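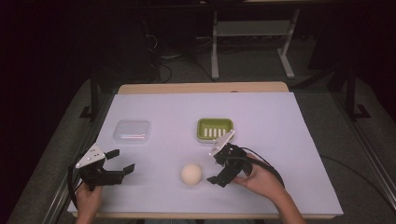

Re: Covering the work table, and what to do with small stuff

To the list,

I said in March I would report back on the paper, so I am doing that now. I am quoting the earlier message in part and answering under each piece.

> I am trying to get my sorting table into usable shape. The top is
> light wood and I don't want to mark it up. I have used old bedsheets
> but they bunch. Somebody on the list mentioned paper off a roll.
> What kind, how do you keep it flat, and do you cover the whole top
> or only part of it?

Plain matte paper, the widest you can get. Mine is a very pale lavender, close to white. I bought it from Stallness because they sell it by the roll and will cut it if you ask. The roll was 200 feet, and I have changed the sheet 13 times so far, so there is plenty left. The color was the one they had that day. I would get it again. White was too bright under the overhead light and brown made everything look dirty.

I do not cover the whole top. The sheet stops a short way in from the far edge and leaves a strip of the wood showing. I tried running it all the way across and over the back, and it tore there every time I moved the table. With the strip left bare I also have a place to set a pencil or a cup.

To keep it flat, cut the sheet the night before and roll it backward on itself, loosely, with a rubber band. By morning most of the curl is gone. I used tape on the first few sheets and then quit. A large sheet lies still under its own weight once it has relaxed.

> Second question. I have a lot of small household things that don't
> belong together. Bath things, pet things, lids, containers. When I
> dump out a drawer I end up pushing it all back in. How many things
> do you put out at one time?

Very few. This was the biggest change for me. I used to empty the entire drawer and then stand there. Now it is three things on the paper, spread apart, and I don't bring out any more until those are dealt with. Last Sunday one of the rounds was a small clear plastic container with a flat lid, a lime-green soap dish, and a cream-colored ball. They had all been in the same bathroom drawer and I can't give you a good reason for it.

Spacing matters more than I expected. If things touch, I start treating them as a set and they go back as a set. I put the container toward the back on the left, the soap dish near the middle, and the ball closer to me. Then each one gets its own decision.

> Third. What do you do about soap dishes? I have several and they
> all get slimy. I am ready to throw them all out.

Keep the ones with ridges. The green one I mentioned is a shallow tray with a raised rim and white ridges along the inside for the bar to sit on. The flat kind with no ridges went in the donation box. I wash the ridged ones with an old toothbrush, working along the ridges and not across them, and stand them on end overnight. The Bikura dish I wrote about last year had a separate insert that lifted out. That sounds better than it was – the insert warped and then rocked every time you picked up the soap.

> Last one. Clear containers or solid?

Clear for anything smaller than your fist. I had a run of solid ones with labels and I never read the labels. With the clear ones I can tell what is in them from the doorway. For drawers I like the rectangular ones with rounded corners, because square corners catch on the drawer front. Flat lids stack. Domed lids do not, whatever the package says. I gave up on the Mirkus set for that reason, although the plastic itself was fine.

The one place I still use solid boxes is the top shelf of the hall closet, where the light comes in and fades cloth.

A few other notes.

The ball is about the size of a tennis ball and has a soft surface, so it picks up lint. Anything like that gets put out on the paper by itself for a minute before I store it. I go over it with a strip of masking tape and then it goes in the hall basket.

Pale paper shows hair and crumbs right away, which a wood top doesn't. When the sheet looks bad I fold the edges in to the middle and carry the whole thing to the trash.

Total spent was $21 for the roll, plus the lids I replaced. I did price a proper table pad from Shimada and decided against it.

I have not worked out what to do with cords. If anyone has a method that doesn't involve bread clips I would like to read it. I will do the linen shelf next and write again after that.

Comments

The far-edge strip is a good idea. I've been trimming mine flush and wondering why it rips.

Is the paper coated? I tried a shiny one and everything slid.

Reply: No coating that I can tell. It is smooth but matte, and things stay where I put them.

For cords, empty toilet paper tubes standing up in a shoebox. One cord per tube. Write on the tube.

I do five at a time and it works fine for me, but my drawers are mostly kitchen.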